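Slow Turns in Jultstead

2024-06-13

The first game of Jultstead I finished took 12 evenings. The second is still going. It is a turn-based wargame about supplying a river campaign, and most of what you do in it is move grain, shells and coal from one bank to the other before the weather closes in. Combat takes up a small part of each session and is settled quickly, usually in favour of whoever ate that morning.

The developer, Okafor, has been making games of this type for long enough that its regular players know what to expect. The maps are plain. The counters carry four numbers each. The manual is a 41-page PDF, and you need to read it, or at least the chapter on depots, before the first proper scenario. I skipped that chapter and lost an entire division to hunger outside Gutidstead without a shot being fired.

Gutidstead is the rail town in the centre of the main map, and almost every scenario comes back to it. Two lines meet there and one carries on north to Fadbridge, where the only heavy crossing is. Hold both and you can feed an army on either bank. Hold one and you spend your turns shuffling barges. The computer opponent understands this fairly well. It will give up open ground to keep the junction, and it raids the northern line in winter when your engineers are slow to repair it.

The campaign begins in February, with the river partly frozen. Barges can't run on the upper stretch and the ice won't take a wagon, so for the first few turns everything goes by rail. Then the thaw comes, on a date the game picks at random within a short window, and whatever plan you had for the rail cars has to be redone. I have started the campaign four times now and the thaw has caught me out in three of them.
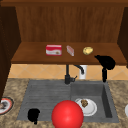 Supply is handled in points. A full-strength division draws a fixed amount each turn and twice that if it attacks. The depot at Fadbridge holds 2000 points when fully built, which sounds like plenty until the spring offensive, when it can be emptied in three turns. Smaller depots can be placed anywhere with a road, but they take labour away from the rail crews. The interface shows all of this on one screen, with a coloured bar for each depot and a list of units in danger of running short. I'd have liked to be able to sort that list by location. At the moment it sorts by unit number and nothing else, and on the larger map you end up scrolling a lot.

The other weak spot is the sound. There is a steam whistle every time a train order is confirmed, and no way to turn it off without muting the rest. The map colours are also hard to tell apart at night, with light road and track lines on a pale grey background. A darker theme is offered in the settings menu, though it makes the river harder to pick out.

Multiplayer is by exchange of turn files. Each player has as long as they want, so a full campaign between two people with jobs can run for most of a year. I played the short Fadbridge scenario this way and enjoyed it more than anything against the computer. A human opponent bluffs. Mine built a large depot well south of the town, and I moved two divisions to meet an attack that never came while the real one went in at the bridge.

New players should begin with the tutorial and then go to "The North Line," which has a single railway, one depot and a dozen or so units. It can be finished in an evening. The full campaign is best left until you can read the supply screen without stopping to look things up.

An update is planned to add a second river map and a fix for the barge bug, where a loaded barge ordered to turn around in the same turn loses its cargo. Until then, end the turn first and give the order on the next one.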